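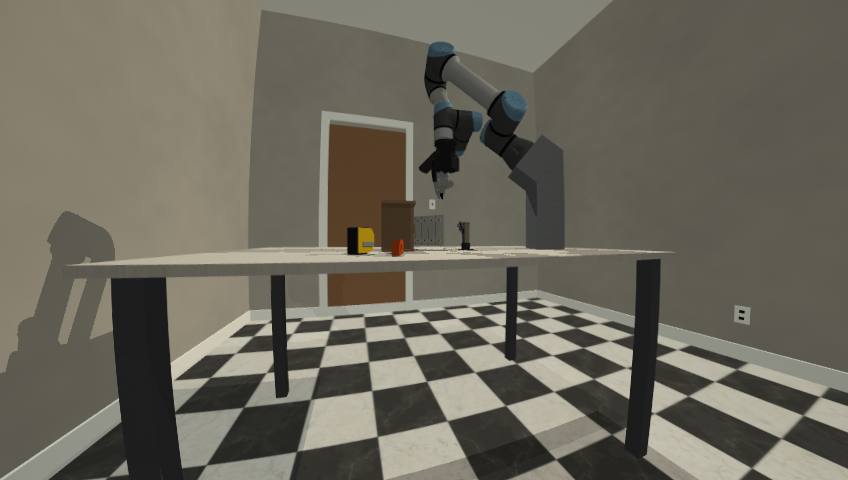

Simulate first, buy later. That's my whole argument, and I wish our shared workshop would make it a rule. Eight months into a tabletop arm build at Guvier and the best evenings have been the ones with no metal in them. Set up a room on the screen, checkered floor, plain walls, a door, put a long table in it with the arm at one end and a few bits and pieces to reach for. Took me 2 evenings. The pedestal sits well over to the right, and you only see what that means for reach when there's a brown box standing on the table with a slatted panel beside it. Gripper pointing down, nothing in it, loads of time to think. Cost me nothing.

Compare that with my first go. Bought the motors in January, cut the base, drilled it, then found out the elbow wanted to be where the shelf was. 40 quid of aluminium in the scrap bin. My own fault, but I see people at the next bench doing excatly the same thing every month.

The usual moan is that a simulation lies. Yes, it does. Friction is wrong, cables don't exist, nothing sags. Fine. I don't ask it about friction. I ask it where the arm goes and what it hits on the way, and for that it's good enough. Run a move 1,000 times overnight and go to bed. Try that with hobby servos.

What I won't have is the other lot, who never leave the screen. Lovely shadows on the wall, no robot. At some point you have to pick up a screwdriver and be dissapointed. Mine's on the bench now, half wired, base moved over to the right. More when the wrist turns up.

Related
Sedel servo boards: worth the wait?
Why I gave up on the Jitaru gripper kit
Gernov workshop, bench fees and moaning
Cable ties are not a plan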